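Sorora double-walled cup - questions we get a lot

Last updated 20/07/2024 by Lleucu Mostyn. Short answers, sorry, shop's busy. If yours isnt on the list write to us and Ieuan or Zixuan will get to it.

What's in the box?
Cup, saucer, lid. All clear glass. No spoon, see further down.

Is the lid the same as the saucer?
No. Lid has the raised bit in the middle. People put the cup on the lid all the time and then tell us it wobbles. Saucer goes under. Lid goes on top, or flat on the table next to the cup if you want a spot for the spoon.

Can I keep beans in it?
For a day or so on the counter, sure. Not for storage. Lid just sits there, no seal, so the beans go flat. Use a tin or a jar with a proper clamp for the rest of the bag.

How full can I fill it?
Drinks, leave a finger's width. Dry stuff like beans, up to just under the rim is OK but the lid might not sit level if you heap it.

Why does the cup look smaller inside than outside?
Two walls, air between. You're buying the inside size. The outside is mostly for your fingers. Emlyn Jarman wrote in to say his looked half the size once he poured into it, and yes, that's how they all are.

How do I get beans out without tipping the cup?
Small teaspoon. Tip it in at the top, lift, done. Don't dig down the side of the glass, and don't stir beans hard with metal. The inner wall is the thin one.
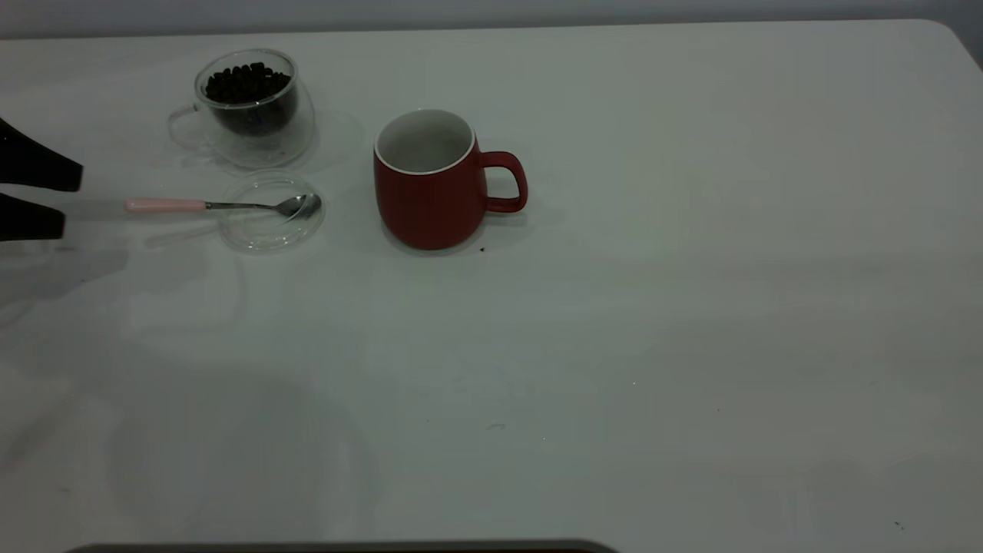
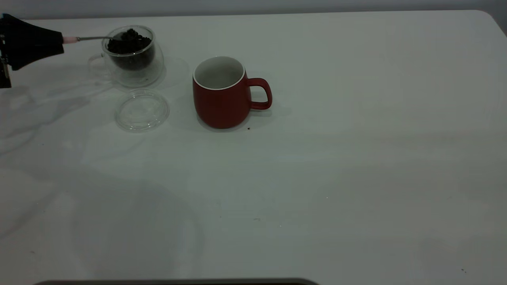
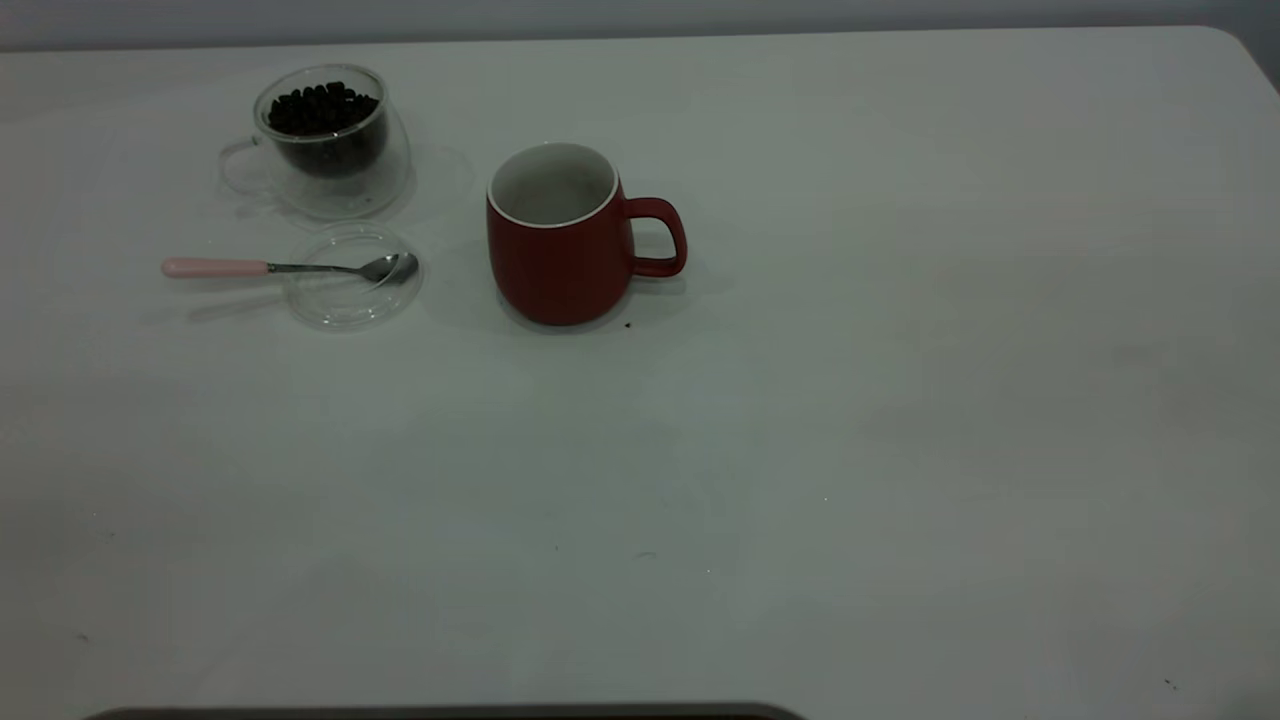
Does the spoon come with it?
No, sold seperately. The pink handled teaspoon is a regular Ellis one. Any small teaspoon works. Long iced tea spoons are a bad idea, they pull the cup over if you leave them standing in it.

Dishwasher?
Top rack, ok. Not touching anything. We'd still wash by hand, mostly for the handle.

The handle is tiny. Can I lift a full cup by it?
One finger through, thumb on top, other hand near the base if its full to the brim. Never lift by the handle with the saucer stuck to the bottom (happens when there's a bit of water in between). Twist first, then lift.

Water got in between the walls. Now what?
Means there's a crack somewhere, even if you can't find it. Stop using it. Send a photo and the order number, we replace inside 58 days of delivery. After that it's case by case, ask Benedicta.

Microwave?
Cup yes, short bursts. Lid and saucer no.

Can I pour boiling water straight in?
Let it sit a minute after the kettle. Not on a cup that's been in the fridge, please.

Smudges and faint rings on the glass?
Coffee oil, usually. Warm water, drop of dish soap, leave it 15 minutes, rinse, soft cloth. Hard water marks need a little white vinegar. No scouring pads.

I only broke the lid. Can I buy just that?
Yes. Spare lids and saucers are under Parts, item 1485 covers both, pick from the dropdown. Out of stock till December for the large size.

Does the lid from the old Plastdale cup fit?
Nope. Too wide by a hair. We tried.

Do you ship more than one per box?
Up to 3. More than that goes in a second box, same shipping price, may show up on a different day.

Where do I send a return?
Drerkum warehouse, address is on the packing slip. Wrap the lid on its own.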